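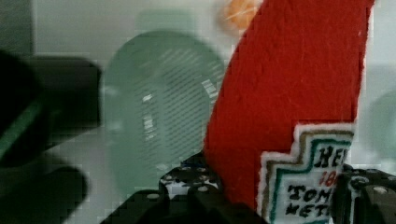
KIDS' PAGES | SCIENCE AT WORK

What Happens at a Robot Open Day?

29 Sep 2025
By Siamak Moradi

A robot does not need a face or legs. Many of the robots that people use at work are arms. An arm has joints that bend, much as your shoulder, elbow and wrist do, and at the end of it there is a tool. When the tool is made for holding things, it is called a gripper.

The Tesow Workshop in Brarndale opens its doors to school groups and families once a year. This year's open day took place in August, and 1,380 visitors came through the hall. Many of them stopped longest at the table where a robot arm was learning to handle cloth.

Why cloth is difficult

Pick up a wooden block and it keeps its shape. Pick up a sock and it droops, folds and swings. For a robot, this is a serious problem. Before it moves, the robot has to work out where an object is and where its edges are. A piece of cloth changes shape as soon as it is touched, so the robot has to work everything out again.

The red felt used in the demonstration has an embroidered patch sewn onto it, with a thick white border and bands of tan and teal-green stitching inside. Felt is soft and fuzzy. A patch adds another layer, and a layer of stitching does not bend in the same way as the felt under it. The gripper must hold both parts together without pulling them out of line.

How the gripper holds on

The gripper has two black fingers. They close toward each other and pinch the felt between them, in the same way that you might hold a page between your finger and thumb. Rows of small pale dots cover part of each finger.

Two things matter when a gripper closes. The first is force, or how hard the fingers press. If they press too lightly, the cloth slips. If they press too hard, they may crush or mark it. The second is position. A pinch near the bottom of the cloth leaves most of it free, and the free part can curve or lean in its own way.

You can test this at home with a washcloth. Hold it by one corner and lift it. Then put it down and hold it by the middle of one side. Look at how different the shape is each time. Try it once more with your eyes closed, and see whether you can tell which part you are holding.

How does the robot see?

Some robots have a camera fixed near the gripper. It moves wherever the gripper moves, so the robot gets a close view of its own fingers and of the thing they are holding. Objects farther away, or very close to the camera, can look blurred. The robot's computer must decide which shapes are important and which can be ignored.

Learning by practice

Engineer Arsen Skoryk led the demonstrations. He told visitors that the arm had made 3,419 practice grasps before the open day, using cloth of different colors and thicknesses. After each grasp, the computer stored what the camera had recorded and how the fingers had moved. Engineers then used these records to improve the next attempts.

One visitor asked whether the robot knew what the patch said. Mr. Skoryk explained that it did not. The arm had been taught to find and hold cloth. Reading letters is a separate task and would need a separate program.

Each demonstration lasted 19 minutes and ended with time for questions. Groups were limited to 30 people, and everyone stood behind a yellow line on the floor while the arm was switched on.

Words to know

Gripper: the part of a robot that holds objects.
Grasp: one attempt to take hold of something.
Joint: a place where an arm can bend or turn.
Program: a set of instructions for a computer.

Planning a visit

Schools that wish to attend next year's open day should write to the Tesow education office. Children under eight must be accompanied by an adult at all times.

Related pages
How the Mavromatis Bridge Opens and Closes
Inside the Radow Weather Station
What Is a Sensor?
Make a Paper Hand That Moves

Contact the education office | © 2025 Tesow Workshop, Brarndale | Back to top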